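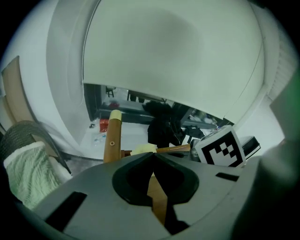 Clearing out the back workroom at Dristach took five days. The room had not been sorted since we moved in, and things had been put down wherever there was a gap. Cloth was the first job. The dark gray knitted piece and the pale mint-green towel under it went to the wash together, along with everything else soft that we came across. Floors were next, which meant the plastic bottle lying on its side and the red thing near it, and then the tables. Notes on the rest of the week follow, in the order we did things.

Cloth and towels
Washed at 40 and dried on the line behind the building. Chanida Srithong sorted them after that into keep, rags and give away. The give-away bag was the smallest. Knitted pieces are now folded flat on the lower shelf. They used to be hung on nails and they stretched.

Rags
Anything with a hole or a stain that would not come out was cut into squares. We have enough for the winter. They are in the cardboard box next to the sink, and if you use one for oil, please don't put it back in the box.

Boards
All the loose boards, including the tan one that was standing at a slant, were checked for splits. Good ones go upright in the rack Leif Forsberg built in May. Short ends are in the crate under it. Leif asked that nothing under a foot long be kept from now on.

The tables
We emptied both before deciding what belonged on them. The red items had collected on the dark gray table over a long time and they have a tray now. Small white and gray parts went into jars with lids. Some of them we could not identify, so there is a jar for those too. If you are missing something small, look there first.

Bags
Seven bags came out of the room in the end, some full and some with nothing in them but receipts. The black one has been emptied and is on the hook by the door. Four were claimed the same afternoon. The other two will be kept until the end of next month and then donated.

Seating
There are fewer places to sit than we thought, mostly because things had been stacked on them. The small stool with the thin dark legs stays against the wall and is for reaching the top shelf. Do not stand on the chairs. One of them has a loose joint that Nithin Venkataraman has glued once already.

Sponges and cleaning supplies
Most of the sponges were thrown out. New ones are in the drawer, yellow side for the tables and green side for the sink. We are out of the Ureck floor soap and are using dish soap in warm water until more comes in. It works fine but needs a second rinse.

The floor
Swept twice and mopped twice. It is a light floor and shows everything. The marks by the window are from an old leak and did not come off. Pongsak Hemmin tried baking soda on them, then a plastic scraper, and after that we left them alone.

Shelf labels
Paper tape and a black marker. We had printed labels the first time and they peeled off by summer. The labels are at the front edge, facing out, with the newest things to the right. There are six shelves and the top one has been left bare for Dramo deliveries.

What went to the dump
One load in Pongsak's truck. Broken shelving, dried paint, a roll of carpet nobody wanted, and a lamp with no cord. The dump closes earlier than the sign says, so go before lunch.

Still to do
The cupboard behind the door has not been touched. There is a second load of towels to wash. The window needs a new latch, and the one we bought is the wrong size. Chanida has the receipt and will exchange it when she goes to town.

Thank you to everyone who came in, and to Khamphan next door for the loan of the hand cart. If you took home a blue bucket by mistake, please bring it back.

Posted by Imani Langat, Aug 30, 2019

2093 views
6 comments
Shared 5 times

Recent galleries
New rack for the boards
Painting the hallway
Shelves before and after
The yard in May
Moving day at Dristach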